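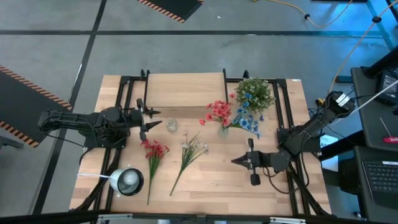 Section 4 applies to staff who move from hand arranging to supervising a Rulow cell. The operator no longer places each stem; the job is to load, watch and correct. Loose stems go on the tabletop within reach of both arms, as with the red and the white stem in front of the vase, and anything made of glass stays upright.

## 4.2 Starting a shift

1. Check that no cable crosses the path of either arm.
2. Open both grippers from the Tellix panel.
3. Lay out no more than 2 loose stems – heads towards the back of the table.
4. Step behind the floor line and press **Start**.

**Note:** Stems set by hand are still logged under code 411. They count towards the shift total in the same way as before.

**Caution:** Do not reach over the table while the arms are powered. Press **Hold** first and wait for the panel to show *Safe*.

## 4.3 Change of duties

Adden sites rotate operators between the cell and the packing bench every 2 hours. Pomare sites will follow in December. Rotation times are set by the shift lead and cannot be changed at the panel.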